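I spent most of September on the receiving end of simulated robot data, and I'm less excited than I was told I'd be.

The pitch goes like this. Teaching an arm to move groceries by hand-guiding it is slow, so you build the whole job in a renderer, let it run overnight and wake up to more examples than a lab full of people could record in a year. Our supplier is an outfit called Dremarell. Their first batch for us was 400 episodes of produce and a basket, and my job was to decide whether we should pay for more.

I watched 188 of them. I do not recommend it as a way to spend your evenings.

Some of it is good, and I'll say so before I complain. The arm has its joints, its seams, even a screw hole in the casing. The table has a cloth on it with a proper weave. I've paid for simulated data in the past where the table was a gray slab and the food was a set of colored capsules, and this is a different class of thing.

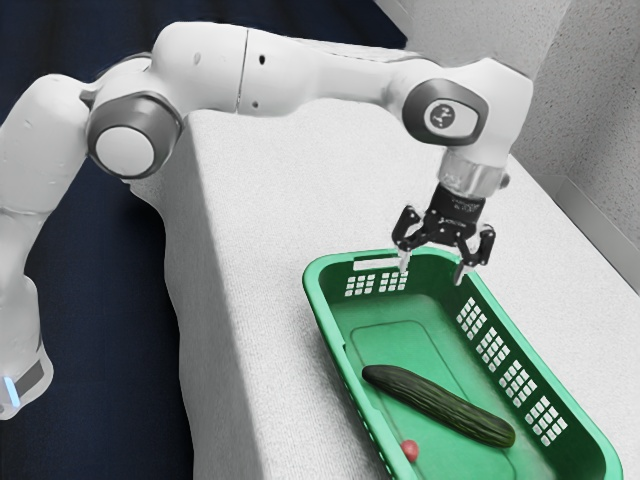

Gripper open over the green basket, with a cucumber and a small red thing I've been calling a radish.

But look at how tidy the job is. Two items in a big basket, with nothing on top of either. My groceries have never looked like that. What I want examples of is the cucumber wedged under a bag of onions, or two of them side by side so the fingers can't get down between. I asked for clutter. I got 39 episodes tagged "cluttered," and in most of them that meant a third vegetable.

Then there's the cucumber itself, which the Dremarell people are very proud of. It was the first thing they brought up on the call. And fine, up close the skin is impressive.

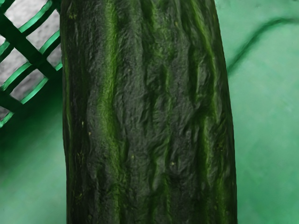 The cucumber at very close range. Wrinkles, stripes, specks, the works.

My question is what the learner gets out of it. Every one of those creases costs render time, and I haven't seen anyone show me that a policy picks up a real cucumber better for having seen wrinkles on a fake one. It might! Texture could matter a lot for a close camera that has little else to look at. But a real cucumber also has weight, and it rolls, and it slips when the skin is damp. I can't find any of that by staring at a surface, however nice the surface is.

So I asked about contact. What friction values, how much variation between episodes, does the thing ever get dropped? The answer was that failed grasps are filtered out before delivery. I think that's a mistake. A system that has only ever seen clean pickups has no idea what to do when one goes wrong – and on our real arm they go wrong before lunch.

I did get 23 failures out of them after some back and forth. Those are the most useful files in the whole folder, and they were headed for the trash.

Vellent, who we talked to last year, had uglier renders and kept everything. At the time I held the ugliness against them. I'm rethinking that.

Where I've landed for now: one more batch, on the condition that the failures stay in and that "cluttered" means something. We'll train on it, mix in our own hand-recorded runs and see what happens on real vegetables. If the numbers move I'll post them, and if they don't I'll post that too.

Comments (3)

gradient_dissent
Same fight at my job with a different vendor. Ask whether the filter is a script or a person. Ours was a script with a time limit, and it was tossing slow successes too.

Rivel
I think you're too hard on the textures. Our wrist view is nearly all surface in the last part of the approach, and flat-colored objects hurt us badly there. Agree on keeping the drops.

potholder
How are you picking the mix of sim and real? Every number I've seen for that looks like somebody's guess.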